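# Sorting the household medicine pile without losing a Sunday

Last updated Tuesday, October 21, 2025

Every home has a place where small medicine boxes go to be forgotten. Ours was a drawer, then two drawers, then a Parholm shoebox with the lid taped on. If yours has spread to the table where you eat, you're in the right place. The method below takes an evening, most of it spent reading very small type.

You'll need:

- a cleared patch of table (an elbow's width all around is fine)
- a bright lamp
- a fine permanent marker
- six small containers, or one divided box
- a paper bag for things that are leaving
- your phone, for translating labels

I use an old Grukstead sewing box with removable dividers. It smells faintly of thread and cough drops now.

## 1. Collect everything first

Go around the whole house before you sit down. Bathroom cabinet, nightstands, glove compartment, the coat you wore in February, the bag you took to the beach. Check the bottom of the toy basket too, where the bandages live if you have children.

Pile it all on one side of the table and keep the middle clear. You will be tempted to tidy the rest of the table while you're at it. Don't. I once began with eye drops and ended three hours later alphabetizing takeout menus.

## 2. Pick up one box at a time

Hold it under the lamp and turn it until you've found four things:

1. what it is
2. the strength or amount
3. the expiration date
4. whether the leaflet is still inside

The date is often stamped or pressed into an end flap, without ink, by someone who hates you. Tilt the box so the light rakes across it. On tubes, check the crimp at the bottom as well, and if the tube and the box disagree, believe the tube. It may have moved in with a different box years ago.

Some labels give a month and a year, some run year first. If you can't tell which is which, look for a manufacturing date nearby and compare. If you still can't tell, it goes in the leaving bag.

## 3. Deal with labels you can't read

Ours is a household of several languages and a lot of luggage, so a good third of the pile isn't in English. Point the translation app at the big characters first, then look for Latin letters, which on Chinese packaging are often just the name spelled out by sound. That helps you say it to a pharmacist and does nothing to tell you what it's for.

Write the plain English name on the box with the marker, on a blank part, never over the date or the batch number. I add who it was bought for, when I know. Anything the app turns into poetry goes to the pharmacy counter with me. Same with antibiotics, including creams and ointments – a tube left over from somebody's last problem isn't automatically the answer to yours.

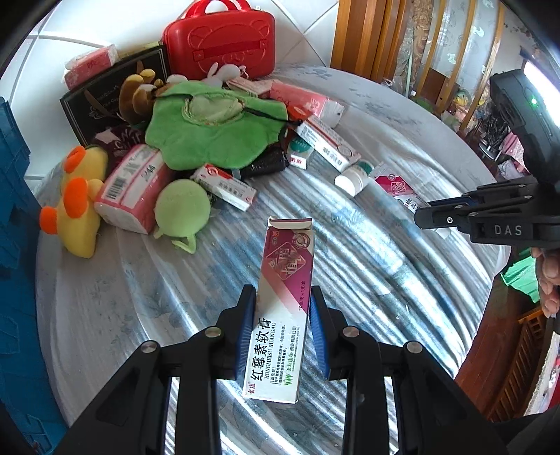 Nhàn Tăng wrote in to say that the long thin ointment boxes were what broke her system: "红霉素软膏 is erythromycin ointment, and my mother puts one in every suitcase. I had four. Stand them on end along the side of the container with the name facing up, or they slide under everything and you buy a fifth." I've since done the same, and she's right about the sliding.

## 4. Sort by when you'd want it

Sorting by type is for pharmacies. At two in the morning you think in complaints, so I label the containers that way: skin, stomach, colds, pain, eyes, travel. Prescriptions stay out of this entirely and live with the person they belong to. Keep the boxes and leaflets, even though the tubes would fit better without them.

## 5. Get the old stuff out

Put expired and unidentified items in the bag and take them to a pharmacy take-back bin. Ours is at the back of the store, past the greeting cards. Black out any names on prescription labels before you go.

## 6. Put it somewhere dull

A dry closet shelf, high up, out of reach of children, with a lock or latch if there are any climbers. The bathroom is too steamy and the kitchen gets warm over the stove. Tape a list inside the lid, and cross things off as they run out. My list is currently on its second piece of tape.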